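Kilach Bathroom Tasks: data card and loader notes

Maintained by Umut Yalçınkaya (perception) and Arnout Geerts (control and tooling)

Overview

Kilach is a set of teleoperated two-handed manipulation episodes recorded at a bathroom vanity. We use it to train and check the policies that run on top of Senovier, our planning and control stack. The release holds 343 episodes and the code needed to read, replay and relabel them. It was put together in April and replaces the earlier partial upload, which had the wrist streams out of step with the joint log.

There are two task families: towel handling at a wall-mounted bar, and handling small items at the sink. Both use the same arms, the same five-fingered hands and the same controller settings, so you can mix them in one training run without changing the action space.

What's in an episode

Each episode is a folder with a head camera stream, wrist camera streams, a joint log and a short text label. Video is stored at 30 frames per second. The joint log runs faster and carries its own timestamps. The loader resamples it to the video by default; pass resample=none if you want the raw log.

Actions are recorded as commanded joint targets, and measured positions are kept in a separate array. Please don't swap the two. The fingers lag their targets when they press on something, and a policy trained on measured positions learns to grip too lightly.

Labels are written at the episode level. Segment labels (approach, contact, adjust, release) exist for the towel family only.

Sample frames

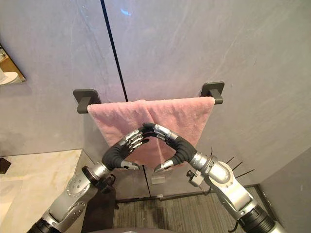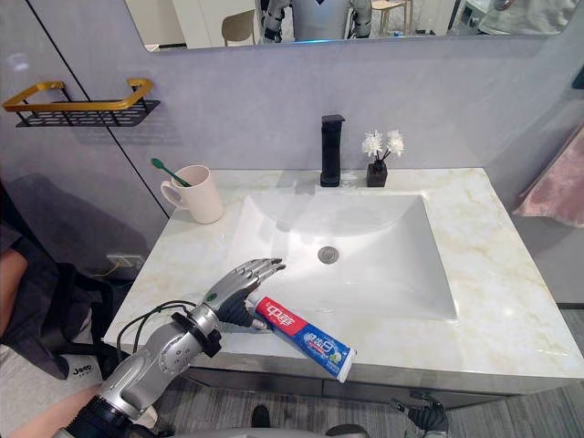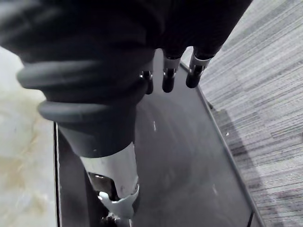
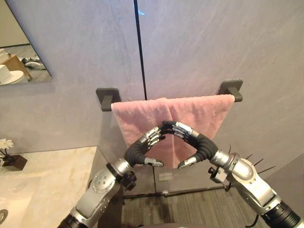

Kilach sample frames. First and fourth: head view, both hands at the towel. Second: head view, toothpaste tube in the left hand. Third: wrist view of a hand over a grey tabletop.

Perception notes

The wrist view is crowded. The thumb takes up a large part of it and the other fingers sit in a row beside it, so a general-purpose segmenter tends to merge the hand with whatever dark surface is behind it. Poduval, our masking tool, renders the hand from the joint log and subtracts it before anything else runs. Run it on the wrist streams before you compute features. On the head streams it's optional, but it does help when both hands are in front of the fabric.

Mirrors are the other thing to plan for. The head camera can pick up a reflection of the robot, and an early version of our arm detector tracked the reflection for whole episodes at a time. The loader now ships a static mirror mask for each camera pose. If you retrain the detector, keep the mask on – colour and shape alone won't separate the two.

Glossy wall panels and the sink basin produce highlights. We left exposure alone and did no colour correction.

Control and planning notes

Towel contact is handled as a closed chain once both hands have hold of the fabric. Senovier switches to a shared target for the two wrists and limits the difference in fingertip force. The switch is logged as mode 2 in the control channel. Frames on either side of a switch are noisy and we drop 4 of them during training; change this with trim_switch.

Small-item grasps use single-arm planning, with the idle arm held at a parked pose. The parked pose isn't identical from one episode to the next. Read it from the log instead of hard-coding it.

Quick start

Install the package, set KILACH_ROOT to the unpacked folder, then run kilach-check. The check reads every header and reports missing streams. To replay an episode in simulation, use kilach-replay with the episode number and the Trullton scene file. Trullton models the bar, the counter and the basin. The towel is a coarse cloth mesh and its folds won't match the video.

Known issues

Some episodes have the cable bundle near the wrist crossing in front of the fingers. Poduval doesn't model cables, so they stay in the masked output.

A person may appear at the side of the head view. Filter on the person_visible flag if that matters for your use.

Printed packaging is left readable. Don't treat it as a text-recognition benchmark; none of it has been transcribed.

The replay tool fails on paths with spaces. Arnout has a fix in the dev branch.

Use and contact

Research use only. Report bad labels through the tracker with the episode number and the frame index. Questions about masks go to Umut, and anything to do with the controller or the logs goes to Arnout.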